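Divbridge Hand-Held Gripper Pair: Setup and Maintenance README

Maintained by the Pralside hardware group

Scope

This document covers the preparation, routine care and repair of the paired hand-held grippers used for Divbridge recordings. It applies to both units of the pair. It does not cover the recording software, the labeling of finished episodes or the training of policies; those subjects have their own files in the project repository.

Operators are expected to read the sections on daily setup and fingertips before their first session. Repairs beyond fingertip replacement are carried out at the Pralside bench only.

Contents of the distribution

README.txt: this document
checklist_daily.txt: one-page form for the session log
fingertip_log.csv: replacement record, one row per fingertip
sessions.csv: session list with unit, operator code and work surface
faults.txt: open and closed fault reports

The current release contains 668 episodes. Of these, 105 were recorded after the November overhaul and carry the value "post" in the service column of sessions.csv. Earlier episodes carry the value "pre". Users who compare gripper opening values across the two groups should apply the offsets given in the same file.

Unit overview

Each gripper has a handle body, a linkage and two parallel jaw fingers. The contact surfaces are rubber fingertips, which are treated as consumables. The linkage arms are held by screws at the base of the fingers. These screws are a service point and should not be adjusted during a session.

Units are stored as a pair and issued as a pair. If one unit is withdrawn for repair, the other is withdrawn with it, and both return to service together after calibration.

Daily setup

1. Remove both units from the case and inspect the handle bodies for cracks.
2. Open and close each gripper through its full travel 2 times. Movement should be even, with no catch near the closed position.
3. Close the fingers without an object between them. The fingertips should meet along their full length.
4. Wipe the fingertips with a damp lint-free cloth and allow them to dry.
5. Check that all cables are seated. Do not pull on a cable to test it.
6. Record a short check episode with each unit and confirm that the opening value returns to zero when the fingers are closed.
7. Complete the daily form and enter the unit numbers.

If any step fails, the pair is not used. Enter the failure in faults.txt and request a replacement pair.

Fingertip inspection and replacement

Fingertips are inspected every 70 episodes and whenever an operator reports slipping. A fingertip is replaced when it shows a split, a lifted edge or a polished patch. Both fingertips on a unit are replaced at the same time.

To replace a fingertip, switch the unit off, open the fingers fully and work the old rubber off from the tip toward the base. Clean the finger with alcohol. Seat the new fingertip from the base, press it down along its length and close the gripper on a folded cloth for one minute. Repeat steps 3 and 6 of the daily setup before returning the unit to service.

Sharp tools must not be used on the fingers. Scratches in the finger surface prevent the rubber from seating properly.

Linkage service

The linkage is cleaned and inspected after any drop, and otherwise at the regular overhaul. Loose lint is removed with a soft brush. Lubricant is applied at the bench, sparingly, and wiped back so that none reaches the fingertips. A screw that has worked loose is removed, cleaned and refitted with fresh thread-locking compound. The unit is then left overnight before calibration.

Soft-item check

Rigid test blocks do not show every fault in a gripper. After fingertip replacement, each pair is therefore checked on soft items, including open-weave cloth. The operator pinches the cloth, lifts it clear, holds it and releases it. The cloth should leave both fingertips freely. Threads that remain caught indicate a lifted edge, and the fingertip must be reseated.
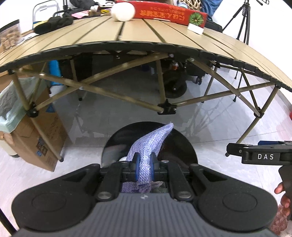
PRALSIDE, Jan 21, 2020

Soft-item check with the pair in hand. The blue rubber fingertips of one gripper are closed on a crumpled purple mesh cloth, with the two screw heads on the linkage arms exposed below the fingers. The second gripper is held at the right; the letters "DAS" are printed in white on its arm.

Known issues

Mesh and knitted fabrics leave lint at the base of the fingers. Operators working with these materials should brush the linkage between episodes.

New fingertips may grip more firmly than worn ones during the first few episodes. The fingertip log should be consulted before such episodes are compared with later ones.

Reporting faults

Reports should state the unit number, the episode number and the last completed step of the daily setup. Faulty units are returned in the case with the daily form enclosed. The form remains with the pair until the fault is closed.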